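站内搜索 请输入关键词 搜索 高级搜索

562路晚班车三月回来了，莫拉的老乘客带着自家点心上车

停了两个冬天的562路晚班车，三月里重新从福恩索普（Fornthorpe）汽车站开了出来，沿着河边那条弯弯绕绕的老路，一直开到山坡上的莫拉（Moura）。头一晚天还冷得很，站台上却站了好些人，有的是下班回家，有的压根儿没什么地方要去，就是想坐一趟，从头坐到尾，再原车坐回来。有位老太太抱着一只盖了布的搪瓷盆，里头是刚出锅的糖糕，上车先往司机手里塞了一块，司机说开车不能吃，她就说那你放着，到了莫拉再吃，凉了也好吃的。

要是您没在这一带住过，大概不太明白一趟晚班车怎么能叫人惦记成这样。福恩索普和莫拉隔得说远不远，白天有车，骑自行车也有人骑，可是一过傍晚，河边那段路没有路灯，又窄，碰上下雨，坡底下那个弯还爱积水。莫拉没有药房，没有电影院，理发店倒是有一家，开门全看老板心情。年轻人在福恩索普的餐馆和医院里上班，下班都晚。老人们去镇上看孩子，吃完晚饭总要看着表，生怕误了车。后来晚班车一停，看孩子的就改成中午去，饭也吃得匆匆忙忙的，有几家索性不怎么走动了。

为这趟车出力最多的，是在汽车站对面开面包店的苏莱卡·托莱多（Zuleica Toledo）。她的店天不亮就要生火，店里的学徒多半住在莫拉，收拾完晚上的面团再走，正好赶上末班。车一停，学徒们有的借住在亲戚家，有的干脆辞了工。她起先只是在柜台边上放了个本子，谁买面包谁顺手写个名字，写着写着一本就满了，又换一本。到去年秋天，本子上的名字凑足了3000个，她用面粉袋上的棉绳一捆，送到了镇公所。

“我那时候想，他们总得找个人把这些名字看一遍吧，”托莱多在店里跟我们说这些的时候，手一直没停，在给圆面包刷蛋液，“里头有好多写得歪歪扭扭的，是小孩子写的。还有一位先生写了自己的名字，又写了他家狗的名字，我也没划掉，狗也坐车的嘛。”

镇公所看没看完那几本册子，我们没有问到。不过入冬以后，经营这条线路的科内罗客运（Kenero）派人来过好几回，在汽车站的候车室里摆了桌子，听大家说想几点走、在哪儿停。候车室的暖气不太争气，来的人都裹着大衣，围巾也不解。说到停靠站，争得最凶的是老磨坊那一站。磨坊早不磨面了，旁边只剩几户人家，按说不值得停，可是那几户里有一位退休的接生婆，半个莫拉的人都是她接到世上来的，她一开口说自己腿脚不方便，屋里就再没人反对了。

最后定下来的班次是这样的：晚上从福恩索普发车，每隔30分钟一班，末班等医院的晚班交接完了再走。老磨坊停，渡口停，教堂坡上坡下都停。票价跟白天一样，老人和学生照旧用原来的卡。科内罗客运在车站贴的通告上写着，这一趟先试行到秋天，到时候看坐的人多不多，再商量往后怎么办。通告贴出来当天就有人在底下用铅笔添了一行字：“我天天坐。”字迹很用力，后来下了一场雨，通告换过一张新的，那行字又被人添上了。

跑这条线的是几辆叫伊维欧（Eveo）的小型电动客车，车身比从前的老车短一截，拐坡底下那个弯省劲多了。老乘客对新车的意见也很不少。座位太硬是头一条，其次是太安静。从前的老车一上坡就哼哼，住在坡上的人家听见那个声音就知道该把汤热上了，如今车到了门口才晓得，汤还是凉的。有人建议司机上坡的时候按一声喇叭，马上又有带小孩的人家不答应，说好不容易哄睡着的。这件事目前还没有结论，听说有几户人家已经改成看车灯了，车灯从渡口那边一拐过来，正好照在厨房的窗户上。

我们是在恢复以后的第一个雨夜去坐的车。站台上的棚子漏雨，漏在长椅正当中，大家就往两头坐，中间空着一块。上车的人里有两个护士，一个背大提琴的中学生，还有一位提着鸟笼的先生，笼子外头罩着毛衣，一路上谁也没听见鸟叫。大提琴占了一个座位，中学生自己站着，护士叫她坐，她说琴比较怕摔。车开到老磨坊，接生婆家的灯亮着，她本人没有上车，只是打着伞站在门口，朝车里挥了挥手，车上的人也都朝她挥手，司机等她把门关好了才走。

过了渡口，路就开始往上爬。河水在右手边，黑沉沉的，看不大清楚，要等对面有车过来，才能借着灯光看见一点水面。护士里年长的那位说，停车的那两个冬天，她每晚都是丈夫开车来接，丈夫白天要上班，晚上困得直点头，她坐在旁边得不停地找话说，把小时候的事都说完了，就开始说菜谱。“现在我可以在车上睡一会儿了，”她说，“他也能在家睡一会儿，菜谱我就不跟他讲了。”

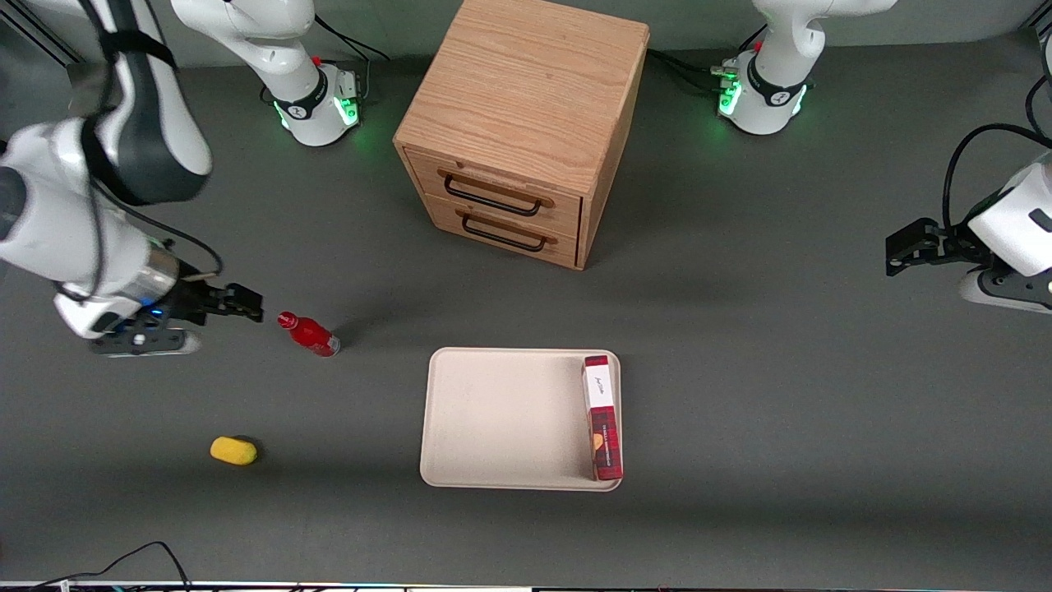 车到莫拉的时候雨小了些。终点站在小广场边上，旁边是一口早就封了的井，井沿上常有人坐着等车，坐得石头都发亮了。从前终点站有个小亭子，卖热汤和香烟，晚班车停了以后亭子也跟着关了门，木板钉得严严实实。这回车一恢复，亭子的木板已经拆下来一半，听广场上的人说，原来看亭子的那家人打算等天再暖和一点就开张，汤还是原来的豆子汤，碗要换新的，旧碗让孩子们拿去喂猫了。

托莱多的学徒也回来了几个。最早辞工的那个小伙子，这两年在外地学了一手做甜面包的本事，如今回店里来，面包卷的样子都跟从前不一样了，老顾客有的喜欢，有的嫌太花哨。托莱多说随他去做，卖不掉的晚上就装一篮子，放到末班车上，谁饿了谁拿。科内罗客运对这只篮子睁一只眼闭一只眼，只提了一个要求，别把面包渣掉在座位缝里。篮子现在就搁在司机身后的行李架上，到了莫拉，往往只剩一块垫底的布，第二天早上由头班车的司机给捎回店里去。

也有人对这趟车不那么放心。莫拉有几位做买卖的就说，晚班车一通，大家更愿意去福恩索普吃饭看电影，坡上的小铺子生意会更清淡。这话也不是没有道理，停车那两年，莫拉的杂货铺晚上的确热闹些。杂货铺的老板娘倒看得开，她说自己也想去看场电影，好多年没去了，只是不知道现在还要不要提前买票。她问我们，我们也答不准，后来是背大提琴的那个孩子替她查的，说可以到了再买。

末班车回福恩索普的路上，车里只剩下我们和提鸟笼的先生。他说他哪儿也不去，住在福恩索普，只是他的鸟喜欢晃，放在家里不爱睡，坐车一晃就睡着了，从前晚班车还在的时候，他隔几天就要带它坐一个来回。那两年他试过把笼子挂在门廊上，用手推着晃，到底不如车上晃得匀。说完他把毛衣掀开一个角看了看，又轻轻盖上。

科内罗客运说，春天过完以后会再到候车室摆一次桌子，听听大家坐下来的感受，时间会提前贴在站台上。站台的棚子归镇公所管，漏雨的地方已经有人报上去了。眼下要坐车的，还请自己往长椅两头挪一挪。托莱多的本子也还放在柜台边上，如今换了用处，谁有东西落在车上，就写在上头，最近的一条是：一只左手的手套，灰色，里面有一颗纽扣，纽扣也是我的。

相关新闻

渡口石阶修好了，洗衣服的人请走新的那一边
福恩索普中学乐队招人，大提琴已满
莫拉教堂钟又慢了，敲钟人说等零件
坡底积水的弯道，入夏前重铺路面
面包店对面的旧书摊搬进候车室，按斤卖也按本卖
老磨坊一带春天赏花，自带凳子

读者留言

坡上第三家：我就是那个汤没热上的。还是希望按一下喇叭，轻轻的，一下就行。

小禾的妈妈：楼上您好，我家就在您隔壁，求您看车灯吧，孩子刚会睡整觉。

坡上第三家：原来是你家呀，那算了算了，我看车灯。改天给你送碗汤过去。

老杜：我年轻时候在562路上卖过票，那时候票是纸的，撕下来有股油墨味。写这篇的同志，渡口那一站从前叫“柳树站”，后来柳树没了才改的名字，下回可以写上。

夜班的：说座位硬的人你们知足吧，我睡得可香了，坐过站两回，都是司机叫醒我的，谢谢司机师傅。

阿穗：请问篮子里那种带橙子皮的甜面包店里白天有卖吗？我在车上吃过一次，回家一直想着，去店里又不好意思问。

面包店学徒：有的，下午出炉，来了直接说要橙子皮那种就行，不用不好意思！

一个路过的人：我搬走好些年了，看到老磨坊那位婆婆还在，心里很高兴。我和我弟弟都是她接生的。麻烦哪位坐车的时候替我也挥挥手。

老杜：我明晚就坐，替你挥。

河边骑车的：车是好车，就是太安静了，我在前头骑着都没听见它过来。尾灯我已经装上了，大家晚上骑车也都装一个吧，买一个30块钱，杂货铺就有。

杂货铺：有货，电池另买。电影我看过了，很好看，哭湿了一条手帕。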